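Library > Home and Kitchen Studies > Unit 3 > Chapter 14

Chapter 14: Fruit, Baskets and the Cold Shelf

Welcome to one of my favorite chapters! Fruit looks like the simplest food in the kitchen, and yet where you put it changes how long it stays crisp and how likely anyone is to eat it. We'll start with two apples, a yellow basket and a refrigerator, and by the end you'll be setting up storage for a whole household. 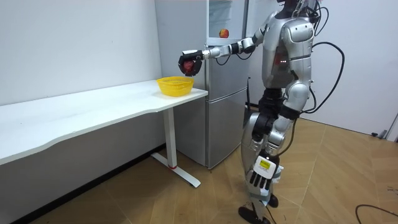 Apples love the cold. Left out in a warm kitchen they soften quickly, while on a refrigerator shelf they can stay firm for weeks (try biting into one of each, the difference is wonderful). Keep a few within reach for today and chill the rest.

Before you store anything, look at the basket itself. Slots in the sides let air move around the fruit, and a smooth rim is easy on the hands. Start with a clear table and an empty basket, so you can check the corners for crumbs or sticky spots.

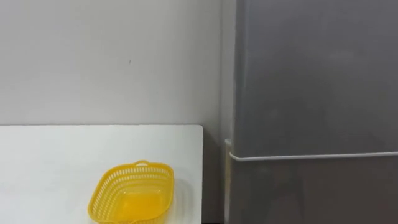 14.1 Choosing What Goes Where

Sort your fruit into two groups: what you'll eat in the next day or two, and everything else. Bruised apples go in the first group. Eat those soon!

Rekha Mittal, Weldu Learning | Contact | Copyright 2019 | Back to top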